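Urio Grants Tracker
User guide > Part 4: Setting up a watch on state money to religious bodies

Read Part 3 first if you haven't connected a budget source yet. None of this works without one. If you only want to look up a single grant, skip all of it and use the search box on the start page.

What this part covers: making a watch, telling Urio which ministries and city offices to follow, matching payees to registered religious organizations, getting alerts. Publishing is Part 5.

Before you start

You need:
- an account with Editor rights (Viewer can see watches, can't make them)
- at least one budget source showing green under Sources
- the registry file for your country or region, in CSV. Excel files get rejected, save as CSV first
- half an hour, more if your registry is a mess

CAUTION: Don't do this on the live site the first time. Switch to Sandbox, top right corner. Sandbox keeps your settings and throws away the alerts.

4.1 Create the watch

1. Go to Watches > New.
2. Give it a name. 100 characters max. Use something your colleagues will understand in April when you've forgotten, like "Ganton city, religious schools, direct grants". Not "test2".
3. Choose a type. For this guide, Payee group. The other types (Single payee, Budget line, Official) are in Part 6.
4. Pick the level: national, regional, city. You can tick more than one.
5. Set the start year. Earlier years can be added later, but each one triggers a full re-read.
6. Save. Stay on the page until the bar at the top goes away.

Note: a new watch is private. Only you and admins see it.

4.2 Load the registry

The registry is the list of religious organizations the state has registered, with whatever numbers the state gives them. Urio does not ship with one. Get it from the justice ministry, the state commission for religious affairs, or whoever keeps it where you are.

1. Open the watch, tab Registry, click Load.
2. Choose the CSV.
3. Map the columns. Official name and registration number are required. Also worth mapping: tax number, address, head of organization, denomination.
4. Check the preview. Look hard at the letters. If Cyrillic names come out as boxes or question marks, cancel, change Encoding to UTF-8 or Windows-1251, load again.
5. Click Accept.

Files over 800 rows load in the background. You can close the tab. A message comes when it's finished.

CAUTION: Column "denomination" is copied exactly as the registry has it. Registries are often out of date and sometimes political. A body marked "non-traditional" or "undefined" is not an extremist body, and Urio does not say so anywhere. Please don't say so in your watch name either.

4.3 Match payees

This is the slow bit. Budget offices write names any way they like. The same Islamic institute can show up under four spellings, the Orthodox parish under its street adress, a foundation under the name of its bank.

1. Tab Matching > Run. First run took about 147 seconds on our own test set, yours will differ.
2. Results come in three piles: Sure, Maybe, None.
3. Sure = same tax number or same registration number. Spot check a few, then Accept all.
4. Maybe = name similar, number missing. Go through by hand. Press Y for yes, N for no, S to skip. No undo on Y, see below.
5. None. Leave it alone for now.

To reverse a wrong Y: open the payee page, History, Detach. The alert that went out, if there was one, can't be pulled back. Write to whoever got it.

Note on schools and foundations. A foundation that funds a religious school may not be in the religious registry at all. Often it's in the ordinary company register. Add these one by one under Matching > Related bodies, and paste a link to the document that shows the connection (charter, contract, court decision). The source field can't be left blank. A newspaper article is accepted but gets a yellow flag. A social media post is not accepted.

CAUTION: two people with the same surname is not a connection. Same building is not a connection either, half the public bodies in Ganton share an entrance.

4.4 Choose which money counts

Default is direct grants only. Most users want more.

Tick what you need under Money types:
- Direct grant
- Rent below market (needs the property source, see 3.6)
- Tax relief
- Staff paid by the state, e.g. teachers, advisers, chaplains
- Building repair and heritage work
- Travel, incl. pilgrimage support and conferences abroad

Heritage work makes a lot of noise. A roof on a listed church or an old madrasa will swamp everything else. If you leave it on, set a floor under Minimum amount.

Foreign money is not covered. Urio reads state budgets only. Questions about donors in other countries belong in a different tool, and we don't recommend one.

4.5 Alerts

1. Tab Alerts > Add.
2. Choose trigger: New payment, Payment above limit, New payee in group, Payee dropped from registry.
3. Choose who gets it. Email or feed.
4. Choose when. Straight away, or daily at 7:30 am local time.
5. Send yourself a test. If it doesn't come look in spam.

"Payee dropped from registry" is the one editors ask for most. It fires when a body keeps getting public money after its registration has lapsed. It also fires when someone loads a bad CSV. Check the file before you ring anybody.

Error 704 on save: the alert has no recipient. Add one.

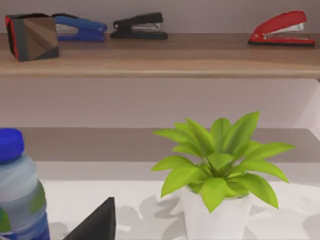

TROUBLESHOOTING: WATCHES

Watch shows zero payments
Source is probably red or amber. Sources > Refresh. Then check the start year.

Same payment listed twice
The city and the region both published it. Open either one, Merge, keep the lower level.

Totals don't agree with the ministry's own report
Usually planned vs paid. Urio shows paid. Switch with the Planned/Paid button above the table.

Registry load stops partway
A stray quote mark in a name, nearly always. The error line gives the row. Fix it in the CSV, not in Urio, or it'll come back at the next load.

Matching stuck at Maybe for everything
Tax number column not mapped. Go back to 4.2 step 3.

An organization complains it's in the wrong group
Pause the watch first (three dots > Pause). Look at the match history. If it's our users' error, Detach and leave a note in the Corrections field. The note stays public if the watch was public. Reply to them in writing, keep the letter.

Sarkow users: your instance is hosted by Femosska and the Sandbox switch is under Profile, not top right. Everthing else is the same.

Next: Part 5, Publishing a watch and exporting tables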